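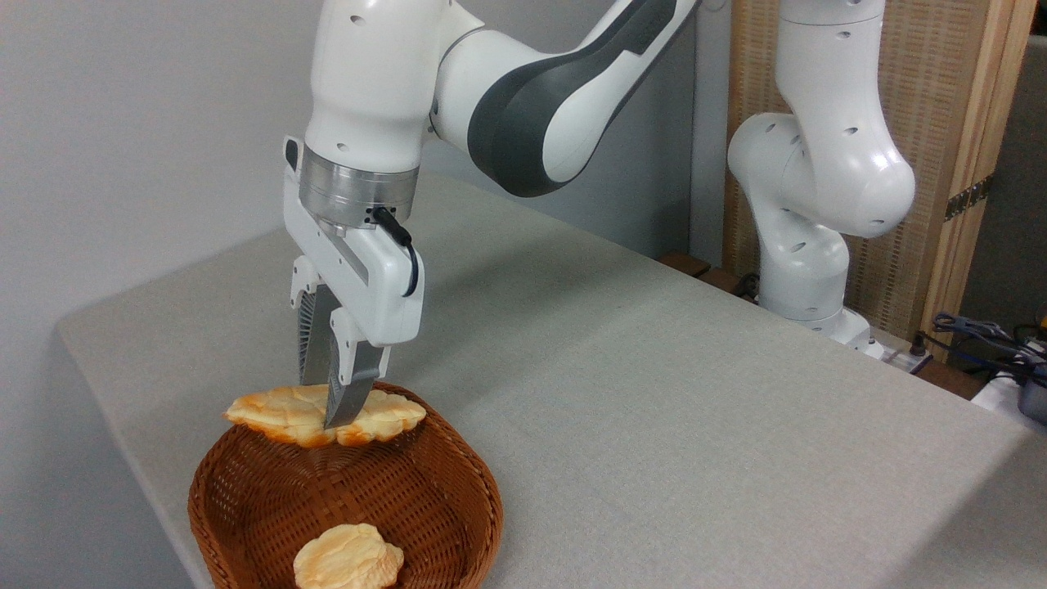 The left arm at work over the bread basket during the September open day at Edanix.

The flatbread is the hardest item on the table, according to Kaisu Kemppainen, and it is also the one visitors ask for first. Kemppainen leads the handling group at Edanix and spent most of the open day standing beside two white arms and a small woven basket, answering questions between runs.

"A rigid part has one shape and you can plan for it," she said. "A piece of bread like this has a different outline every time, the surface is full of bubbles, and it gives when you close on it. The width you measure before the grasp is not the width you get."

The gripper is a parallel-jaw type with two fingers, and it leaves a dent in the crust where the metal tip presses in. I asked whether that counts as a fault.

"For a bakery line, yes. For us, at this stage, no. We log it," Kemppainen said. "We would sooner see a dent than a drop, and we haven't tuned the closing force for appearance. Siu-ming has a branch where the force is lower. It drops more."

Siu-ming Peng, who writes the grasp software, put a number on the present state of things. In the last internal series the group ran 300 picks from the basket and recorded 33 failures. Most of those were slips in the first moments of the lift.

"The rim is a problem," Peng said. "If the piece is wider than the basket, one side comes up over the edge and the other side catches. Then the load on the fingers is no longer straight down. You can approach from a steeper angle, but then you have less of the finger on the bread."

The basket itself was chosen by Nelli Manninen, who sets up the test objects. The first trials used a flat tray, and the results were better than anyone believed.

"We had 95 percent on the tray," Manninen said. "That told us the tray was easy. People keep bread in baskets, with sides, and the weave confuses the depth reading a little. So we changed it." The grey tablecloth has stayed the same throughout, to keep the background constant from one series to the next.

Only one arm was holding bread when I stopped to watch. The second, at the back right corner of the table, was folded upright. Kemppainen said two-arm handling is planned but that the group wants the single-arm figures to settle first. "With two arms you can hold the basket still or support the far side of the piece. You can also collide. I want one set of errors at a time."

Tipene Whitcombe had come over from Flostell, a packing firm in Gultley, and asked about cycle time. Peng told him that speed is capped for demonstrations and that he would not quote a figure measured under the cap. Whitcombe said afterwards that he found this reasonable, though he had hoped for something to take back.

"Our people pack soft goods by hand – rolls, flatbreads, filled pastry," he said. "I am looking for a machine that can do the dull third of that. Dents I can discuss with a customer. Crumbs in the mechanism I cannot."

Kemppainen's reply was that the fingers come off for cleaning and that the housing has not been assessed for food use. The next series, with a deeper basket and mixed sizes, starts once the current logs have been checked.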